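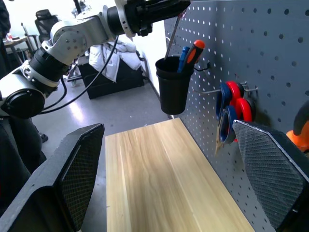

# Waritik Pack Saddle, Mule Fit

The Waritik is a sawbuck pack saddle for mules and large donkeys on trips of a week or longer. Two pairs of crossed wooden bucks sit on shaped side bars, and the bars carry the load along the ribs, clear of the spine. It comes complete with breast collar, breeching, double cinches and a wool felt pad.

Price: $579, rigged and ready to pack. Shipping is quoted at checkout and depends on your zip code.

## Who it's for

We make this saddle for people who walk or ride with a pack animal and sleep somewhere different most nights. If you pack one deer out each fall, the Juta soft pack will do the job for less money and takes up less room in the barn.

The pattern came out of a long ride by Ashley Goodall, who covered 1,766 miles with a riding mule and a pack mule. She started with a horse saddle that had been rasped down to suit a mule. It never did suit. It slid forward on every downhill, and by the second state line she was resting the mule one day out of three. The bars on the Waritik are flatter from front to back than the ones on a horse saddle, and they have less twist. Mules tend to be straight in the back and low in the withers, so a bar cut for a horse touches at the ends and leaves a gap in the middle.

## What's in the box

- Saddle tree with side bars, assembled
- Breast collar, 2 inch leather with roller buckles
- Breeching with adjustable spider and hip straps
- Front and rear cinch, mohair
- Felt pad, 1 inch thick, 30 by 32 inches
- Spare latigo
- Small tin of leather dressing

Panniers, lash rope and top tarp are sold separately. See the bottom of the page for the ones that fit.

## Specifications

| | |
|---|---|
| Weight, fully rigged | 19 lb |
| Bar length | 22 in |
| Suggested load | 100 lb, panniers and top pack together |
| Cinch lengths | 28, 30, 32 or 34 in |
| Leather | Vegetable tanned, brown only |
| Hardware | Solid brass and stainless |
| Sizes | 4 |

The suggested load is for a fit mule of average build on a trip where it works day after day. People will tell you a mule can carry more, and for an afternoon it can. On a long trip we would stay at that number or under it, and take weight off if the animal starts to drop condition.

## Sizing

The sizes are Donkey, Small Mule, Standard Mule and Draft Mule. Most saddle mules between 14 and 15.2 hands take the Standard.

To check, bend a length of soft wire over the back two fingers behind the shoulder blade. Lift it off without changing the shape and trace the inside edge onto cardboard. Do the same at the last rib, and once more halfway between. Mark which tracing is which. Mail them to the shop or send photos with a ruler lying flat beside each line. Şengül Altıntaş does all our fitting and will answer with a size, usually within two working days. February is slower because that's when most people order for spring.

Please measure the animal in the condition you expect to have on the trail. A mule that has stood on hay all winter can be a full size wider than the same mule in June. If you have to order early, tell Şengül and she will allow for it.

## Setting it up the first time

1. Place the pad well forward and slide it back so the hair lies flat.
2. Set the saddle behind the shoulder blades. You should be able to get your fingers under the front of the bars.
3. Pull the pad up into the gap between the bars so it doesn't press on the spine.
4. Do up the front cinch snug, then the rear cinch a little looser.
5. Fasten the breast collar above the point of the shoulder.
6. Adjust the breeching so a flat hand fits behind it when the mule is standing square.

Walk the animal in a circle and up and down a bank before you load anything. Some mules dislike breeching the first few times. Give it an hour in a pen with the straps on and nothing else. Check both cinches again after the first half mile of any day.

New latigos stretch. Expect to take up a hole or two during the first week, and carry the spare where you can reach it.

## Care

Brush dried sweat off the cinches every evening. Hang them up if you can, and keep them off the ground if you can't. Wipe the leather with a damp cloth when it's dusty and use the dressing sparingly, once a month on the trail. Too much will soften the breeching and it will stretch out of shape.

The bars have an oil finish. When the surface looks gray or feels dry, sand it lightly and rub in boiled linseed oil. Let it stand overnight before the pad goes back on. Lay oily rags out flat outdoors to dry, as they can catch fire if they're left in a pile.

Don't dry the felt pad next to a stove. It shrinks and goes hard at the edges.

## Repairs and returns

Send an unused saddle back within 30 days for a refund less shipping. If the size is wrong, we'll swap it, and a few rides' worth of hair and dust is fine for a swap. Please knock the mud off first.

Breakage of the tree is covered for five years. Leather and cinches are wear items and aren't covered, but every strap on the saddle can be bought separately and most can be changed with a pocket knife and a screwdriver. The part numbers are stamped on the underside near the buckle.

## Goes with

**Karaca panniers.** Canvas over a stiff liner, sold in pairs. The loops drop straight over the bucks on all sizes except Donkey, which needs the short loops. Say so in the order notes.

**Grindov lash rope and cinch.** 45 feet of half inch rope with a hook cinch. Long enough for a diamond hitch over a full top pack.

**Top tarp.** Waxed canvas, 6 by 7 feet, with no grommets to catch on brush.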